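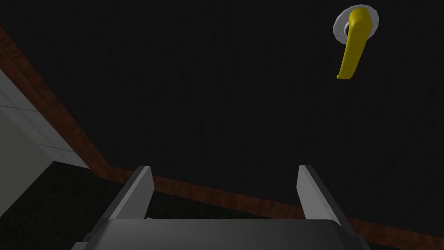
How do you fix an interior door that sticks at the top corner?

Tighten the hinge screws before you do anything else. A door that rubs at the top on the handle side has usually sagged, and the top hinge is the one letting it down.

I learned this after planing a perfectly good door in our hallway until it fit beautifully in January and rattled like a snare drum by spring. Learn from my door.

What you need: a hand screwdriver (put the drill away, it strips old screw holes for fun), a pencil, a few wooden toothpicks, wood glue, and one long screw, 3 inches or so.

Step 1. Close the door slowly and mark where it rubs with the pencil. Slide a sheet of paper along the gap if you can't tell.

Step 2. Open the door and try every screw in the top hinge. If one spins and never bites, you've found your culprit.

Step 3. Take out the spinning screw. Dip toothpicks in glue, pack them into the hole, snap them off flush and leave overnight. My neighbor Doina Ivanov uses golf tees and is smug about it. 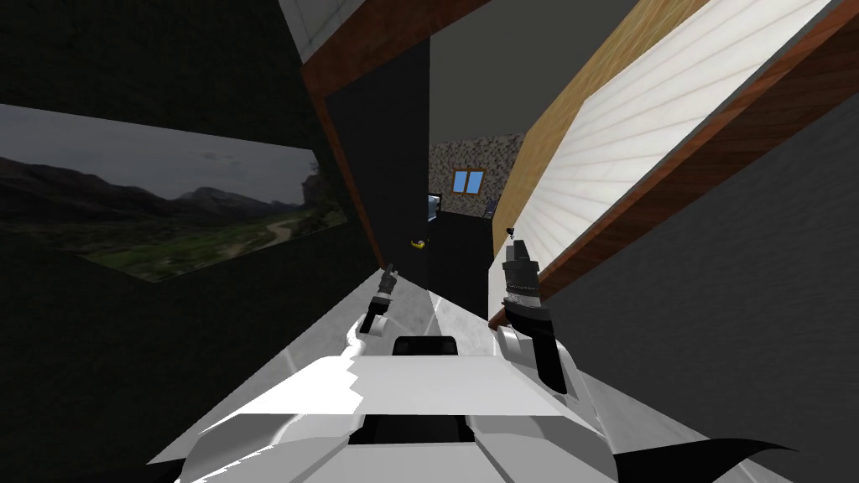
Step 4. Put the screw back in by hand. If the door still sags, swap one of the jamb-side screws for the long one, so it reaches the stud behind the frame. Pick the hole closest to the door stop. Turn it a little at a time and keep checking the gap, or you'll pull the whole jamb over and have a new hobby.

Step 5. Still rubbing? Now you may sand. Use 50 grit on the pencil marks only, stop early, and seal the bare wood the same day. Unsealed wood drinks up damp air and swells, and you'll be back at Step 1 with less door.

The whole job cost me 4 dollars, which was mostly toothpicks. I have plenty left if anyone is having a party.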